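Frequently Asked Questions (the ones you keep emailing me)

Hi! I'm Alžběta Tóth and I run the Grosirville Robot Arm Club together with Igor Holub. We get the same questions every January when new people find us, so I finally wrote them all down. If yours isn't on the list, come by on Thursday and ask, we love questions.

What do you do all evening?

Mostly we teach an arm to pick things up and put them somewhere else. It sounds easy until you try it with a bread roll!

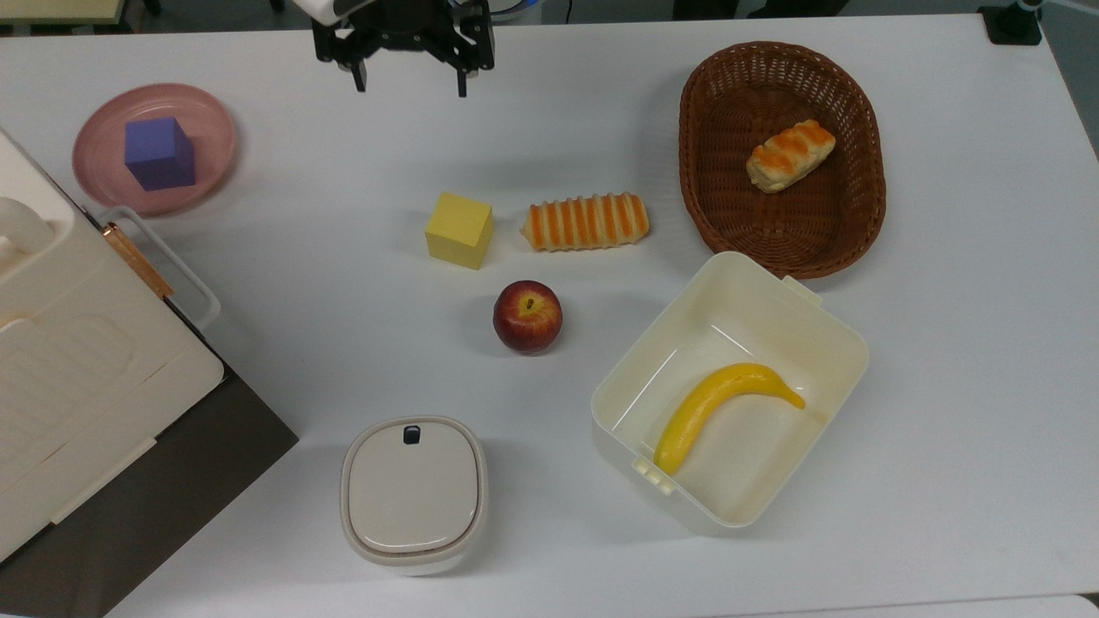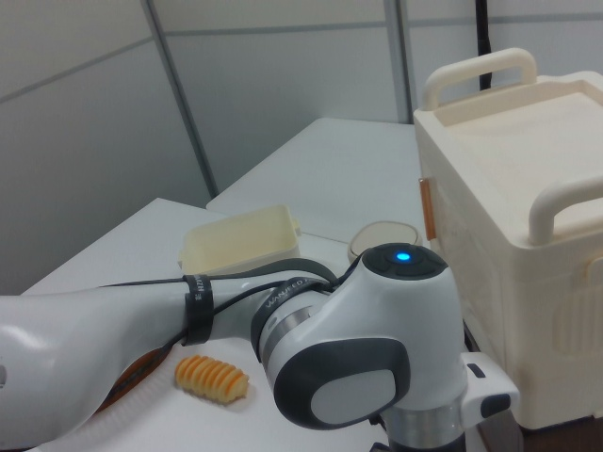 Club night at the arm table: food items, blocks and containers in the first photo, the arm up close in the second.

Do I need to know how to code?

Nope. About half of us couldn't write a line when we joined (me included, and I still ask Igor for help more than I'd like to admit). You start by moving the arm by hand and saving positions, and the coding sneaks in later when you get tired of doing the same thing over and over.

How old do I have to be?

High school and up. Younger brothers and sisters can watch if a grown-up comes along, but they can't run the arm. Sorry, I know, I've heard all the arguments.

What's the Drirker Challenge?

It's our spring contest and it's my favorite thing in the whole year. Teams of 2 get a table full of stuff and a card that says what goes where, like "cube on the plate" or "banana in the bin." You have 180 seconds to get through as much of the card as you can. You don't see the card until your turn, so please don't write a program that only knows one table. Igor did exactly that his first year and has never lived it down.

How does scoring work?

A point for every item that ends up where the card says, and you lose one if you knock something on the floor. Items that are touching the right container but hanging over the side get half. Ties go to whoever has more items still standing where they started (this comes up way more than you'd think). Full rules are in the Jääskeläinen binder by the door. It's named after the shelf it lives on, long story, ask me in person.

What's the hardest thing to pick up?

Apples, for me. They roll! Cubes are great for beginners, you just line up the fingers with two flat sides and go. Bread rolls are somewhere in between, and a lot depends on whether you come at them from the side or the end. Igor swears bananas are worse than apples and we've been fighting about it for 2 seasons. Anyway, start with a cube.

Can I bring my own objects?

Yes please! Keep them small enough for one hand, nothing made of glass, nothing wet and no real food. Put your name on the bottom with tape or it will end up in the club bin forever.

How much does it cost?

It's $60 for the season and that covers everything, including the contest. If that's a problem just tell one of us quietly and we'll work it out. Your first night is free anyway.

Do I need my own laptop?

It helps, but we have a few you can borrow. If you do bring one, install Trunard before you come (it's the program we use to save and play back moves). The download takes ages on the club wifi and you'll spend your whole first night staring at a progress bar.

What if I break something?

Tell us. That's the whole rule. We go slow, one person always has a hand near the stop button, and if the arm does something weird you press it first and figure out why after. I've pressed it a lot. No one gets yelled at.

I missed the first few weeks, is it too late?

Not at all, people join halfway through all the time. We'll pair you up with somebody who's been around a while. Contest sign-up is the only thing with a deadline and the sheet is taped up next to the binder.

Where do I park?

Behind the building, and use the side door. The front one locks at 6 pm. If you're stuck outside, knock loudly, because the arm table is at the far end and we're usually arguing about bananas.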